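Learning to write by hand again

June 2026

I have not written with a pen for many years. I signed papers, of course, and I wrote small notes for the shop, but a full page of text, no. Then in spring my aunt sent me a letter, a real one on paper, and I wanted to answer her in the same way. I sat down and after five lines my hand hurt and I could not read my own words.

This is how I started to practise handwriting in the evenings. I am now in my third notebook and I would like to write down what I learned, first for myself, and maybe it will be useful for another person who has the same ugly letters as I had.

I should say that English is not my first language, and I also learned my letters at a school where we joined all of them, from the first to the last in the word. In this country many people write with separate letters. For a long time I thought that my writing was bad because it was foreign. Now I think it was bad because I was in a hurry.

The pen

I bought too many pens at the beginning. I read a lot of advice and everybody recommended a fountain pen, so I ordered one from Fawzy, the small stationery shop near the bridge. It is a pretty pen, dark blue, but the nib is broad and my letters are small, so every "e" was closed with ink and looked like a dot. I went back and the lady in the shop let me try a fine nib on a piece of paper. That was much better and I paid a little more for it.

On ordinary days I use a pencil. A soft pencil forgives a lot, you do not have to press, and when the hand is tired you feel it at once. My hand got tired because I was holding the pencil as if somebody wanted to take it from me. It took me several weeks to hold it more loosely, and on bad days I still forget.

The paper

For paper I can recommend the notebooks of Trornberg, the ones with the grey cover. The lines are pale and they are not too close together. The cheap notebooks from the supermarket are fine for pencil, but the ink goes through to the other side and then you have lost half of the notebook.

In the first month I wrote on lines, and I left one line empty after each line of writing. It looks like a waste, but the tall letters and the letters with a tail need this space, or they run into each other. I tried plain paper too. My lines climbed up to the right like stairs. A sheet with thick black lines laid under the page helps very much, and I do not feel that this is cheating.

What I practise

I do not do long exercises. I know there are books where you fill a page with loops and slanted strokes, and I did this for a week and then I found every excuse not to open the notebook. Now I write 2 lines of single letters, only the ones that went wrong the day before, and after that I copy something I like to read.

My difficult letters are r, s and the capital G. The r was the worst. In the way I learned it at school it has a small shoulder, and when I write quickly the shoulder disappears and the r becomes an i without a dot. My aunt wrote to me that she had read "fiiend" three times before she understood. So I changed to the simple r, the one like in a printed book, and I lift the pen after it. It felt wrong to change a thing I had learned as a child, but after some days it was normal.

For copying I use recipes, song texts and sometimes pages of an old travel book about the valley of Kurnach, where my family spent one September when I was small. The sentences are long and a bit old-fashioned, and I learn English words from it at the same time. If I copy a text which bores me, I can see it on the page, the letters get wider and wider until the end.

Speed is a separate question. I wanted to know how much I can write before it becomes ugly, so one evening I copied 1000 words without a pause. The first page was good. The second was acceptable. The rest I would not show to anybody. Now I stop before this point, also when I still have time.

The place where you sit

I did not think this was important, but it is. I was writing on the sofa with the notebook on my knees, and then I complained about my back. At the kitchen table I sit better, the whole forearm lies on the table, and the movement comes more from the arm and less from the fingers. My chair was too low, so I put a folded blanket on it.

The light should come from the side opposite to your writing hand. I am right-handed, so my lamp is on the left. I also clear the table before I begin, the cups and the post and the phone. The phone goes to another room. I like a pale surface with nothing on it in front of me, my eyes become quiet. 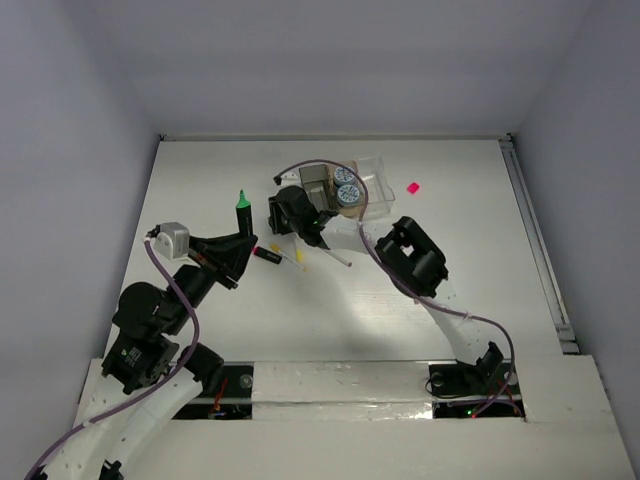 Writing letters to real people

After the second notebook I was ready to answer my aunt. I made a draft first, and I am not ashamed of it. When you write on a computer you can move the sentences, and with a pen you have to know where the sentence goes before you begin it. I noticed that I write shorter sentences by hand. I also complain less, perhaps since complaining takes so much ink.

The letter was 3 pages. I made mistakes and crossed them out with one straight line, which looks cleaner than a black cloud. My aunt answered after two weeks. She said nothing at all about my handwriting, she only asked about the garden, and I took this as a compliment.

Now I write to her and to an old neighbour from the time when I lived in Mevorum. The neighbour answers with postcards, always with a very big stamp. I keep all of them in a shoe box, and I have started to write the date of arrival on the back, in pencil.

Some small things I would tell to a beginner

Write a little each day, also when it is only a shopping list. I throw most of the lists away, but the hand remembers.

Do not compare yourself with the perfect pages on the internet. I think these people wrote the same page many times before they showed it.

Keep your first page. I wanted to tear mine out, and I am glad that I was too lazy. It is really terrible, the letters lean to both sides, and I look at it when I have the feeling that nothing changes.

If the hand hurts, stop and shake it out. Warm water is also good.

For the summer I would like to learn a nicer capital G, and to write the addresses on the envelopes without a ruler. If you know a good book for this, please leave the title in the comments, but not one with loops.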